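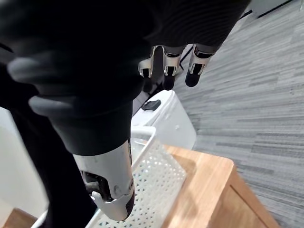 Black glove, silver fingers, black fingertips

Part-time housekeeper and breakfast person wanted, Grernorholm guesthouse, Darnham

Hi! I run Grernorholm, the small guesthouse at 44 Girkberg Road in Darnham, and I need a second pair of hands for the season. I've been doing the rooms and the breakfasts on my own since February and my knees have started sending me complaints, so please read on if you like an early start and don't mind a lot of laundry (there is so much laundry).

The job is 20 hours a week, spread over four mornings, and it pays $700 every two weeks. Tips left in the rooms are yours, all of them. The season lasts 39 weeks and I'd love someone who can stay for the whole thing, but if you can only do part of it, write anyway and tell me which part.

You'd start at 6:30 with me in the kitchen. I cook the hot food and you do the cold table, the coffee and the bread, which I pick up from Lã, the bakery at the bottom of the hill. Guests come down between 7:30 and 9:00 and they like to talk. Some of them want to know where the trail starts, some want to tell you about their hip surgery. I'd like somebody who can listen nicely to both while carrying plates. 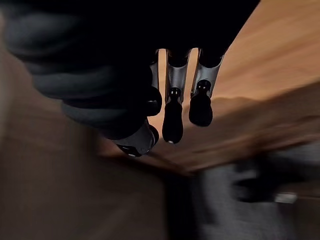

Page last changed: Apr 7, 2019

After breakfast we do the rooms. I'm fussy about beds, I'll say that up front. Bottom sheets get tucked tight at the corners, duvets get shaken out by the window, pillowcase openings face away from the door. I'll show you how I fold everything the first week and then I'll try very hard not to come in behind you and refold it. You don't need hotel experience. The best helper I ever had came from a garden center and had never made a bed for money in her life – she was just quick and tidy, and she noticed when a lightbulb was going.

Things I'd like you to be okay with:

Stairs. We have three floors and no elevator.
Cleaning bathrooms properly, including the drains.
Working Saturday-type crowds on any day, as the walking groups book whenever they please.
A bit of ironing. Tablecloths mostly, the sheets go through as they are.
Cats. There are two, and they are not allowed upstairs, and they go upstairs.

You don't need a car, but the first bus from the Girkberg side gets in too late for breakfast, so you'd want a bike or a ride if you live out that way. If you're moving here for the job, I have a small staff room at the back that you could use for the first month while you look for a place. It has its own shower and a hot plate, and it looks out on the compost heap. No rent for that month. 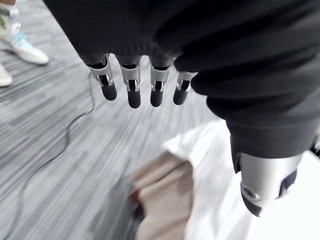
After that I'd ask you to find something in town, and I'm happy to put the word out. The bulletin board at Lã is the best place to look, there's usually a room or two going, and people around here would much rather rent to someone who already works down the street.

What else do you get? Breakfast on every shift, leftovers to take home, and your mornings finish at 11:30 unless we've had a full changeover. If a changeover runs long I pay the extra time or you leave early later that week, you choose. Time off is easy if you tell me two weeks ahead. I close completely for four days in the middle of the season to get the floors done, and you're paid for those.

I'd also like your opinions! I've been arguing with myself over whether to keep the bed skirts or get rid of them. They hide the suitcases and I like how they look, but they catch the vacuum and they slide around. If you have strong feelings on bed skirts, put them in your letter. 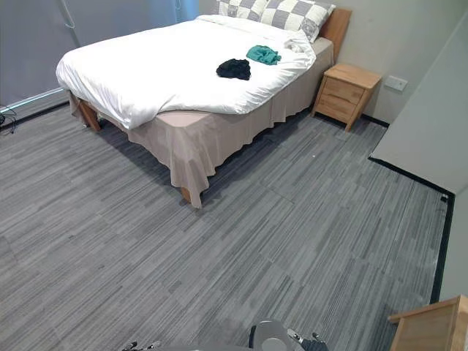 Double bed, white duvet, beige-pink skirt

To apply, send me a note by email or drop it in the box by the front door. A page is plenty. Tell me what you've done before, when you could start, and one thing you're good at that wouldn't show up on a résumé. Please add a phone number for somebody you've worked for. I don't need a photo or a cover letter in fancy language.

I'll call everyone who writes, even if it's a no. If it sounds like a fit we'll have coffee here and then do one paid trial morning together, so you can see how loud the dishwasher is before you commit. Couples and friends who want to split the hours are welcome to apply together, just send one note between you.

The door is open most afternoons from 2:00 to 5:00 if you'd like to look around first. Ring twice, the bell is faint from the laundry room.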